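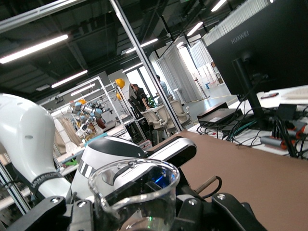
Glass beaker with pouring spout, held upright in the gripper.

Clindstead Summer Parade: Progress Report to the Nirkari Fund
Prepared by Washington Furtado, parade coordinator
Report date: 6/29/24

1. Status

Planning is on schedule for most items. Route approval, insurance and first aid cover are in place. Two items are behind: the sound system for the judging stand and the final running order. Both are covered in section 4.

2. Entries

Registration opened in March and is now closed. The parade will have 24 entries, of which 13 are floats on vehicles and the rest are walking groups. Registered participants number 357, including children from the two Clindstead elementary schools. Every group with members under 16 has named a lead adult and returned the supervision form.

Float dimensions have been checked against the low bridge on Wihongi Road. One float was over the limit as drawn. The group has submitted a revised drawing with the top section hinged, and this has been accepted subject to measurement on the day.

3. Route and assembly

The route is unchanged from the application. Assembly is in the Lekon parking lot, by written agreement with the company. Floats enter from the north gate and walking groups from the pedestrian entrance on Mill Street. The lot will close to other vehicles at noon.

The town has asked for a wider gap between floats at the turn onto Wihongi Road. We have set this at two float lengths and will station a marshal on each side of the turn. Marshal briefing notes have been rewritten to match.

4. Items behind schedule

Sound system. The first supplier withdrew. A second quote has been received and is within the budget line, but the supplier has not confirmed a setup time. If setup cannot be done before noon, the judging stand will move to the west side of the square, where there is a fixed power supply.

Running order. The draft places the marching band directly behind a float with its own amplified music. Both groups objected. A revised order separates them by up to 8 entries and will be issued once the band confirms its arrival time.

5. Budget

Spending is within the approved total. Barrier hire came in under the estimate and signage came in over — the difference is small and we ask to move the balance between the two lines. No other change is requested. Receipts to date are attached as Appendix A.

6. Next steps

Confirm sound setup time and stand location.
Issue final running order to all groups.
Measure floats at assembly, before judging.
Send residents on the route the second notice of road closures.

The final report, with attendance estimate and full accounts, will follow within the period set in the grant agreement.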